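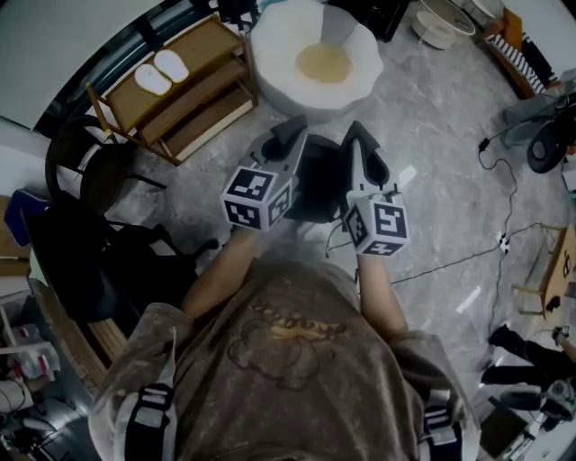 Equipment budget, status at 3 Jun 2023
Prepared by Orysia Boiko for Selina Baumgartner

Spending on the hand-held gripper sets remains within the approved line. Five sets are in service at the Kallport site. The second order, 12 sets from Ostis, is on hold until the revised quote arrives; the first quote left out spare finger pads and cables.

Finger pads are the main recurring cost. Tymofii Koval recommends a stock of 40 pairs, reordered when 10 remain. Mandero can supply them on a longer lead time than Ostis.

Shoulder straps and printed marker cubes are charged to consumables. The robot arm purchase stays planned for November. Hanna Horobets will send the power and floor space requirements separately.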